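Categoría: Aviación histórica > Restauración y mantenimiento

Lista de inspección previa a la apertura de temporada – avión expuesto, hangar de Brivville
Revisa: Ankica Radonjić

1. Calzos y amarres: CORRECTO. Los 4 amarres están tensos. El de cola se cambió en noviembre.

2. Neumáticos del tren principal: CON OBSERVACIONES. Grietas finas en el flanco izquierdo. Admisible para exposición estática, no para remolcar.

3. Depósitos de combustible: CORRECTO. Vacíos y ventilados. Falta renovar la etiqueta del ala derecha.

4. Cabina: CORRECTO. Asiento eyectable no procede en este modelo. Interruptor de batería en OFF y precintado.

5. Revestimiento y remaches: PENDIENTE. Corrosión superficial junto a la raíz del ala, casi 70 cm de largo. Lijar e imprimar antes de abrir al público.

6. Hélice: CORRECTO. Bloqueada. Mantener la cinta de delimitación.

7. Extintores: NO CONFORME. El número 397 tiene la revisión caducada – pedir recambio a Nijs.

8. Escalera de visitantes: CORRECTO. Barandilla firme y antideslizante en buen estado.

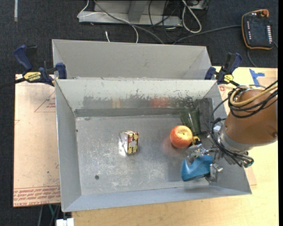
Los puntos 5 y 7 se vuelven a revisar antes de autorizar las visitas. El punto 2 queda anotado para el traslado a Codutstead.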